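Visit to the open day at Sarpong, 30 May 2025
Written by Marilou Quiambao

In March our group received an invitation from Sarpong, the automation workshop in Nukthorpe, and eight of us went. We are mostly from small packing firms, so I wanted to see if a robot can do the boring part of our work – taking parts out of a bin when they lie in any direction.

The train was late and we missed the welcome speech. Gwilym Harries met us at the door with visitor badges and took us directly to the picking area. He speaks quickly, but he was patient with my questions and repeated the answers when I was writing.

The robot there is a KUKA arm, orange and gray, with a metal gripper. It reaches into a dark gray bin with two compartments and takes narrow blocks, red ones and green ones. Gwilym explained that long parts are more difficult than cubes, as the fingers must come down at the correct angle. If two blocks lie against each other, or one is close to the wall, the program must decide which to take first.

I asked how many picks are successful. He answered 95 out of 100 on a good day, and 74 when they began. The colour of the parts does not matter much to the program. Shine on the metal floor is a bigger trouble, he said.

Rodel Bañez from our group wanted to know the price. Gwilym could give only the price of the gripper, 3,000 dollars, and the arm is a separate matter. For my firm it is still too much this year, but Rodel took the brochure.

After lunch (sandwiches, and a very good lentil soup) there was a short talk by Florante Galang about safety around the arms. I understood perhaps half of it because the microphone was weak. The slides should be sent to all visitors by email.

We would like to go again next year, with an earlier train. 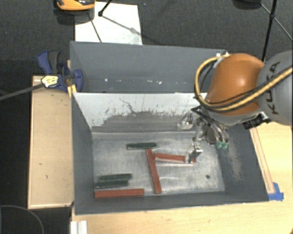 The KUKA arm over the bin of red and green blocks, Sarpong open day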